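Batberg Grip Trials - read me first

Hello, and thank you for taking an interest in Batberg. We put this set together at Mukier over one rather busy February, to find out how two fingertip pads, the Tabrizi and the Jovau, cope with small, round, slippery things on a hand-held gripper.

What you get

There are 1,288 clips in all, and 206 of them are fruit picks from a plate. Each clip has its own folder with the video, the jaw width over time and a short text note from whoever was holding the gripper. The notes vary a good deal - some of us are chattier than others - but do read them, as they often say which pad felt better and why.

How we worked

We started with the jaws wide open, closed them slowly and held the fruit just over the plate before putting it back. 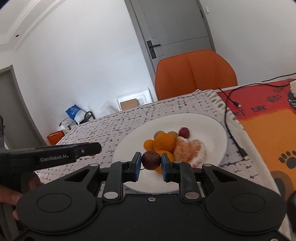

If you only want a quick look, the first 200 clips make a sensible starting point, and they're small enough to copy over on a slow connection. Please use version 2 of the jaw width files, as the earlier ones had the left and right fingers swapped (sorry about that!). Pad names are in the notes column called "tips".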